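Narkoment open day, who went?

Posted by fenna_g, May 26, 2025

Hello all! I finally made it to the Narkoment open day and I'm still full of it, so forgive the length. Marleny Echeverri gave the tour and was so patient with us, even with the gentleman who wanted to know if a robot could do his taxes. The part I liked best was the talk on hand-held grippers, where a person does the chore and the recording is used to teach the arm later on. You squeeze, the two blue-padded fingers close, and there you are, holding a bamboo stick like a very careful crab.

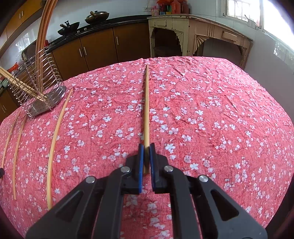
I had my turn and dropped mine twice, and then I got the feel of it and didn't want to hand it back (there were 10 people waiting behind me, so I did). Thin things are much harder than cups, Marleny told us. You have to come at them straight and low over the cloth.

willy_meijer wrote:
Glad you had fun, Fenna, but I came away a bit flat. I drove 86 miles hoping to see an arm working by itself, and we got 40 minutes of people pinching sticks. My grandson was bored silly. The Van Leeuwen demonstration in April had a real arm stacking crates, start to finish.

mohcine_h wrote:
Willy, I have to disagree, and kindly! I was at Van Leeuwen too, and those crates were all the same size and always in the same spot. A long strip of bamboo that curves, on a flowery tablecloth with wrinkles in it, is a whole other kind of job. I could have watched all afternoon.

willy_meijer wrote:
Fair enough about the crates. I'd still have liked it on the flyer.

fenna_g wrote:
Yes, the flyer did say "robots at work," I'll give you that one. Zubaida Magsi is collecting comments for next time, so do write to her. Is anybody going to the Nestuda visit? I have room for 2 in the car and I always bring too many sandwiches.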